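Vakiretti forum > Hobby arms > Software and control
Topic: Tip droops below commanded Z at low approach heights

bellon_fork
Posted 26 May 2026

Serial-bus servo arm, position mode only, running the McPhee planner 0.5 branch. Control loop is at 200 Hz on the host, joint states come back at 40 Hz. When I command a hover close to the table, the tip settles 5 mm lower than forward kinematics says it should. Higher up, the error shrinks. Base is flat on the table and the URDF lengths were measured with calipers, twice.

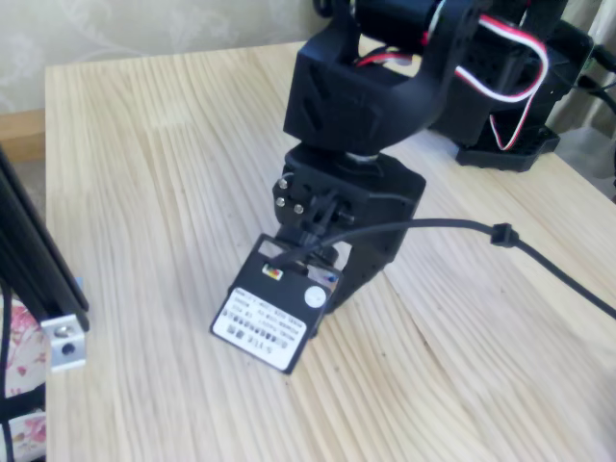 I have ruled out the IK solver. Feeding the measured joint angles back through FK gives the commanded pose to within rounding, so the encoders agree with the planner and the table does not. My plan is a Z offset that depends on reach, stored as a lookup table. Before I write that, has anyone fitted a proper model?

Lorraine Rewi
A lookup table on Z will work for one payload and one wrist angle. You have flex downstream of the encoders. Put a gravity torque term in and treat each joint as a spring:

q_cmd = q_des + tau_g(q_des) / k

Fit k per joint. Shoulder and elbow carry most of it. Sign depends on your convention, so check it on one joint first.

gridsnap
Disagree with going straight to stiffness. If joint states arrive at 40 Hz and he samples right after the trajectory ends, he may be reading a stale pose. Log the timestamps before fitting anything.

bellon_fork
Timestamps are logged. I wait two full seconds after the last setpoint and the reading does not move. Stale data would show up as a jump on the next message and there is none.

gridsnap
Fine, then it is static. Still worth checking the servo deadband. On my arm the deadband was hiding half the error, because the horn stopped short and the driver rounded the readback.

bellon_fork
Deadband is at the minimum the firmware accepts. I collected 353 poses overnight over the reachable area, tip height from a dial gauge on the low ones and from the overhead camera on the rest. Fitted shoulder and elbow only. Residual is much better at mid height. Near full reach it is still biased low, and adding the wrist to the fit makes the shoulder stiffness go negative, so something is badly conditioned.
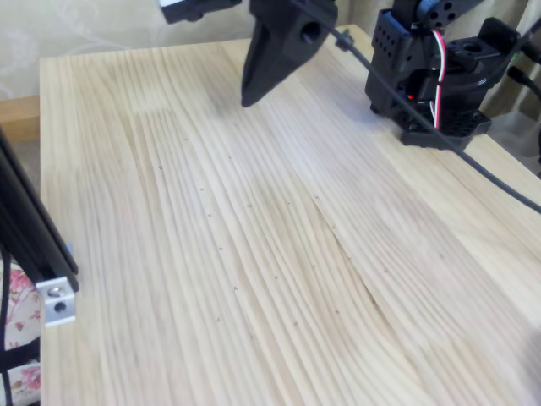
Valtteri Manninen: the negative stiffness is your pose set. If the wrist always points down, its torque column is nearly a multiple of a constant and the solver trades it against the shoulder. Add poses with the wrist pitched both ways, or fix k for the wrist from a separate test. I would also drop the camera heights. Two sensors with different bias in one least squares problem needs an extra offset parameter per sensor.

Lorraine Rewi
Agree on the wrist poses. I would keep the camera data and add the offset parameter. Dial gauge only covers the low region and he needs the upper one to constrain the shoulder.

Valtteri Manninen
Only if the camera extrinsics were redone after the last time the mount was touched. Otherwise a constant offset will not absorb a tilt.

bellon_fork
They date from the Ludwood calibration script, before I retightened everything. Rerunning that first, then a new set with the wrist at three pitches. The script writes the transform in the camera convention and McPhee expects the inverse, in case anyone else is chaining the two.

gridsnap
Post the residuals per joint when you have them, with deadband on and off.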